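Jemcombe Neighbors – Spring News
Home | News | Swap Shelf | Repair Table | Hall Hire | Contact

Warm things: the big wash and fold
April
By Isla Paewai

Quick one this month, I have the hall keys to get back by six and a soup on.

So. The winter drive is done. 153 pieces in, coats not counted (coats are Marama's department and she has her own notebook, don't ask me). Hats, scarves, throws, bed socks, a great many single gloves. If you gave us one glove please look behind your dryer. Box by the door is still there and we'd love a reunion.

Most of it is going into storage till the fall, so it all has to be clean, dry, folded and labeled before it goes up the ladder. Flat knits are done. Cottons done. What's left is the fluffy stuff, two full tubs of it, and that's where we need hands.

Fluffy stuff is slow. It won't stay folded, it slides off the pile, it hides its own label. Long pile also mats if you squash it down in a tub for months, and I learned that the hard way last year with a cream throw that came out looking like a wet sheep. Marama Doolan has been through the lot with a wide comb and a lot of patience and these are her rules, more or less as she shouted them across the room:

Cold wash, inside out if it has an inside. Hardly any soap. No softener, it makes the pile greasy.

No dryer. Lay it on a towel, roll the towel up, press, unroll, then leave it flat somewhere airy. Turn it over at bedtime. The thick ones can take till the next evening, sometimes longer, and they do feel dry on the top well before they are dry at the roots. Push your fingers right down in.

Shake it before you fold it. Outside please, the hall vacuum is full again.

Find the finished edge first and fold from there. If you start from the middle the thing twists up like a rope and you have to start over. 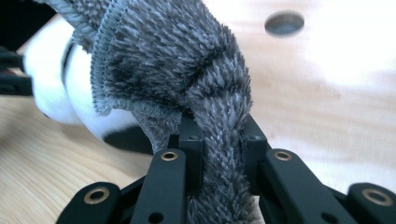

Long gray pile, ribbed edge at the left.

Gray is the color of the year by the way. Charcoal, silver, bluish gray, gray with darker gray underneath. I had six in a row on the table at one point and could not have told you which was which. So label as you go, not at the end. Paper tag, safety pin, through the hem or the ribbing and never through the pile. Write what it is and the size if it has one. "Gray thing" is not a label, whoever that was.

Tubs. Big thanks to Sosa on the corner for letting us have their clean lidded ones, 40 of them, which is more than we have ever had and means we can stop using the cracked ones with tape on. Fluffy things go loose, no more than half full, lid on, cedar block on top in a twist of cloth. Do NOT use the vacuum bags. They're great for duvets and awful for this.

Snags – if a loop has pulled, don't cut it. Leave it on the repair table with a bit of red thread tied on so we can find it again. Same for hems coming down. The Wudance knitting group have said they will take a bag home with them and see to teh edges, they are very good at ribbing and I am not.

We did talk about whether it's worth keeping the really worn pieces. I say yes. Marama says some of them should go to the animal shelter as bedding and she's probably right, so there is now a shelter bag under the window. If it's bald in patches, it goes in there. If it only needs a comb, it doesn't.

Needed: wide combs, safety pins (large), old towels, a second drying rack if anyone has one doing nothing in a garage. Also someone tall for the loft. Afternoons from 2 is best, the radiators are off by then and it isn't so stuffy with all that fuzz in the air. Bring a lint roller for yourself. Dont wear black.

Last thing, the blue kettle has gone missing from the kitchen, if it went home with you by accident just leave it on the step.

Next month: Fadotness plant stall, and the bike rack, again.

– Isla

Contact the newsletter desk | © Jemcombe Neighbors | Back to top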